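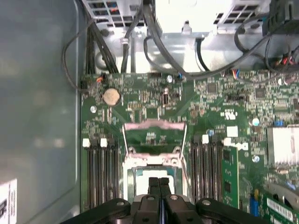 Fledport to open weekly computer repair and reuse counter in October

Fledport residents will be able to drop off old desktop computers for repair or reuse starting in October, when the town opens a weekly counter at the former Tarkine furniture store on Wickramasinghe Street.

The counter will be open on Sunday afternoons until 4 p.m. It will be run by Tusteo, a local repair shop that has taken in used office computers since 2018. The town is paying the rent on the space for the first 16 weeks and will then decide whether to keep it going.

Until now, people in Fledport who wanted to get rid of a computer had to drive to the county transfer station, where electronics are accepted twice a month. The town said a survey sent out with water bills in the spring found that many households were keeping at least one machine they no longer used.

Desktop computers, monitors and keyboards will be taken free of charge. There is a limit of 2 computers per household per visit. Laptops will be accepted only with the battery removed, and printers and televisions will not be taken at all.

Machines that can be fixed will be cleaned up, given a new drive where needed and sold at the counter for $30. Schools and the public library will get first pick. Computers that are past saving will be stripped, with usable processors, memory and power supplies kept as spares. The rest will go to a scrap metal dealer.

A processor can often be moved to another computer, as long as the socket on the second board is the same type. Tusteo said missing memory and failed drives are the most common faults in the desktops it gets, and both are cheap to put right.
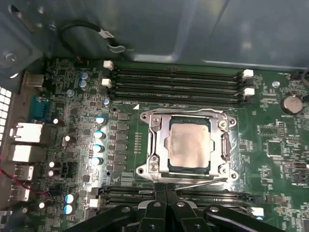

What to do before dropping off

Owners are asked to copy any files they want to keep and to sign out of their accounts. Drives left in a computer will be wiped before the machine is sold or given away. Anyone who would like to keep a drive can take it out at home or ask for it at the counter.

Power cords should be taped to the case. No appointment is needed, but businesses with more than a few computers should call the town office first to set up a weekday pickup.

Parking is behind the building, with the entrance on the alley side.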